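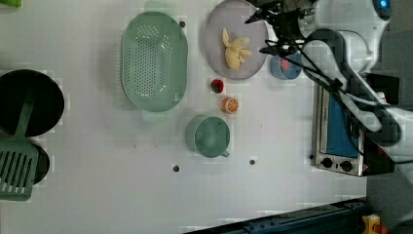 *Set 214, cookware and play food.*

**Ticket:** 817
**Opened:** 1/14/22
**Submitted by:** Idmont Early Learning Center, Materials Office
**Supplier:** Skevetti
**Category:** Play kitchen / contents do not match packing list
**Priority:** 4
**Status:** Closed

## Reported problem

The contents of play kitchen set 214 do not agree with the packing list supplied by Skevetti. The list gives a single strawberry under "Fruit" and shows the citrus slice as yellow. The slice in the set is orange. The room cannot complete its return form until the list has been corrected or the pieces have been exchanged.

The cookware is not in dispute. The mint-green colander and mug, the pan with the green handle, the slotted spatula and the toaster oven all appear on the list under their correct colors.

## Log

**Entry 1.** The packing list was compared with the order record. The order record refers to list revision 134. The copy kept with the set carries no revision mark. A clean copy was requested from Skevetti.

**Entry 2.** Skevetti supplied revision 134. The citrus slice is entered as orange in this revision, and the banana is unchanged. The first part of the report is resolved. The older list was removed from the storage bin.

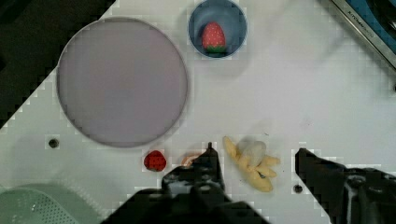
**Entry 3.** Strawberries remain open. Revision 134 still allows for one, and Skevetti advised that a second may have been carried over from a fruit assortment sold under the Jafri name. The supplier asked whether the two pieces are the same size. They are not: the one in the bowl, standing with its point up, is the larger, and the one on the table beside the round plate is smaller. Skevetti was informed and asked to state which of the two belongs to the set.

**Entry 4.** Skevetti replied that the larger strawberry is the listed piece. The smaller one is to be treated as an addition. No exchange was offered and none was requested.

**Entry 5.** The Materials Office asked whether the smaller strawberry may stay in use. The room was instructed to test it in the small parts cylinder before the set is issued again. The room reported that the piece does not fit inside the cylinder. It may remain with the set for the current age group.

## Resolution

1. Replace the packing list in the bin with revision 134.
2. Write in the smaller strawberry by hand under "Fruit," marked "added piece."
3. Complete the return form against the amended list.
4. Store the play food in the lidded tub and the pans, colander and spatula in the main bin.

## Notes for other rooms

Rooms holding an older list should request revision 134 through the Materials Office before reporting a color difference in the citrus slice. Sets ordered through Grituson use a separate list and are not covered by this ticket. The next scheduled check of play kitchen materials is in February.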